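Two-arm cell, tape grid and wrist camera drift
Wisbridge Automation Board > Cells and Setup

plivo_north
Hello all. I look after a cell with two arms on one table, and I have a question about the tape grid. The blue tape is now rather tired. At one place the horizontal strip stops with a torn end, and the next strip begins a little lower. We run the Cultar position check from this view:
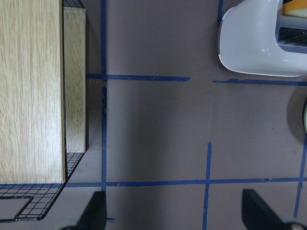

Reply 1
gantry_gus
Retape all of it. A gap like that is where your check will pick a wrong corner.

Reply 2
plivo_north
I would like to avoid it. After 321 cycles the check gave an error of 3 mm, and I am not sure that the tape is guilty. I suspect the wrist camera bracket.

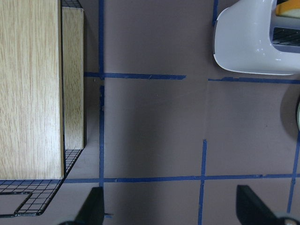

The bracket screws were tightened in February, with thread lock. Since then I did not touch them.

Reply 3
m_okt
I disagree with Gus. Tape is for people, to put the things back in their places. For the arm you should use a printed target. We changed to the Chettiar plate and we check it every 1,000 cycles.

Reply 4
gantry_gus
A plate is fine if you have space for it. How much is free between the fingers when they are open?

Reply 5
plivo_north
Enough for a small plate, I think, if the wooden piece and the toaster stay where they are.
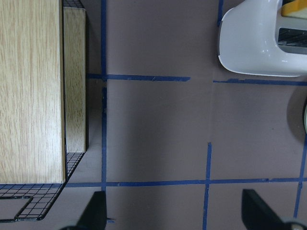
My other worry is the paper under the tape. If it moves, the whole grid moves with it, and then a plate on top has the same problem.

Reply 6
m_okt
Then fix the plate to the table and cut the paper for it. Do you check both arms from the same place?

Reply 7
plivo_north
No, each from its own side. The near base plate is bolted, so I trust them.

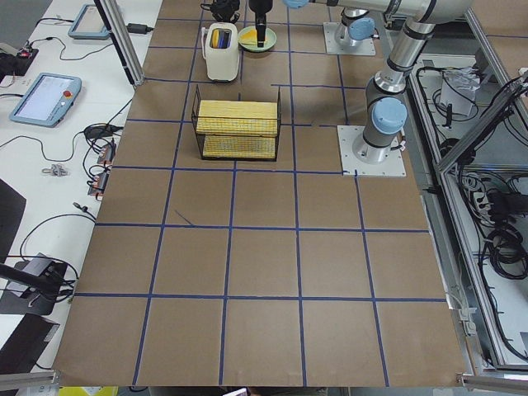

I will loosen the bracket, seat it again and run 10 checks before I remove any tape. Plivetti sells the screws in the correct length, so I order a few spare ones also.

Reply 8
gantry_gus
Good, but I still say retape. Post the numbers please.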